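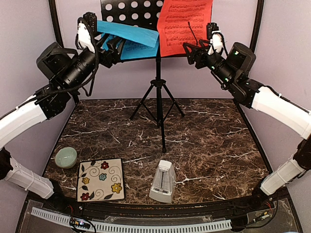 Reading time: 2 minutes

Rarutetti project: minutes of the May safety and faults meeting
Barham lab, upstairs meeting room, 11 a.m.

Present: Indira Nair (chair), Bindu Chacko (operations), Yamuna Reddy (controls), Venkatesh Kaimal (mechanical, minutes)
By phone from Clilladberg: Harish Kamath
Apologies: none

Previous minutes
Agreed without changes. The open action on labeling spare gripper fingers is carried over. Bindu has the labels but not the printer.

Left arm fault on the sheet music task
Bindu went through the incident log. She was running the sheet music task alone. The left gripper had hold of the blue sheet when the arm stopped following commands. The status page still showed both arms as healthy. She pressed the software stop on the screen and the right arm stopped. The left arm sat still for a moment, then moved quickly toward the last position it had been sent. Bindu had started to reach in for the sheet. The arm passed close to her hand but did not touch her. She then used the hardware stop, which cut power to both arms, and the left arm sagged onto the table.

No injury. The sheet was torn at one corner and the music stand was knocked over. The metronome was not damaged.

Indira asked that this be recorded as a near miss and not as an equipment fault. All agreed. Bindu said she had reached in because the screen showed the session as stopped, and that she would probably have done the same thing any other time. Indira said the written procedure allows it, so the procedure needs to change.

Cause, as far as known
Yamuna has read the controller logs. The left arm's messages stopped arriving for a short period and then came back. During the gap the software went on queuing position commands. When the link came back the arm was given the newest one and tried to get there at full speed. The software stop did go out, but it was sent over the same link and was dropped. There is no retry on it. Yamuna said that is a mistake in our own code and she takes it as hers to fix.

The status page only checks whether a process is running. It does not check when the arm last answered.

Venkatesh has looked at the wiring. He found a connector at the left wrist that loses contact when the cable is pulled sideways. He could reproduce the dropout by hand on 2 tries, then not again after reseating it. He thinks the cable has been working loose for some time, as the sheet music task turns the wrist further than the tasks before it. He does not want to call this the only cause until the connector has been swapped and the arm run for a good while.

Harish asked whether the zip ties on the sleeve covers could be holding the cable too tight. Venkatesh said possibly on the upper section. He will take the left sleeves off and check before anything is ordered.

Harish reported that the Clilladberg cell uses the same arms and the same software. The team there has not seen this fault, but nobody there has looked through the logs for it. Yamuna will send him the search she used. Until he has an answer Clilladberg will not run unattended, and no one will enter the workspace on a software stop alone.

Supplier
Salian has been told and has asked for the old connector. Indira wants photographs and the measurements taken before it leaves the building. Salian's first reply says the connector is good for up to 1,000 full wrist turns under side load. Bindu pointed out that we have no count of turns on either arm and have most likely gone past that. Yamuna can get an estimate from saved sessions.

There was some discussion of whether to replace the right wrist connector at the same time. Venkatesh was in favor. Harish would prefer to leave the right arm as it is for comparison. Decision: replace both at Barham, leave both at Clilladberg.

Sessions already recorded
Yamuna found shorter dropouts in 19 earlier sessions, all on the left arm. In those the arm was moving slowly and the operator may have seen no more than a small jerk. Indira asked for the sessions to be set aside and not deleted. Bindu will check her paper notes against the list.

Decisions
The Barham cell stays powered down until the connectors are replaced and the new stop behavior has been tested.
Hands stay out of the workspace unless the hardware stop is pressed in. The written procedure will say so on its first page.
After any lost link an arm must hold its position and wait for the operator to clear it.
Restart needs Indira's signature.

Actions
Yamuna: stop command to retry until confirmed; clear the command queue after a lost link; status page to show time of last reply from each arm.
Venkatesh: remove left sleeves and inspect cable; replace both wrist connectors; add strain relief; send old left connector to Salian after it is measured.
Bindu: rewrite the stop and entry section of the procedure; compare notes with the session list; replace the torn sheet; finger labels (carried over).
Harish: log search at Clilladberg, result to Indira by email.
Indira: near miss form; reply to Salian.

Any other business
Bindu asked for the hardware stop button to be moved closer to the operator's chair. Venkatesh said the lead is long enough. He will do it with the connector work.

Next meeting to be called once the log search is back.

2 comments
11 shares

Related
Rarutetti: April faults meeting, minutes
Gripper finger replacement at Barham
Clilladberg cell: notes on first runs
How to report a near miss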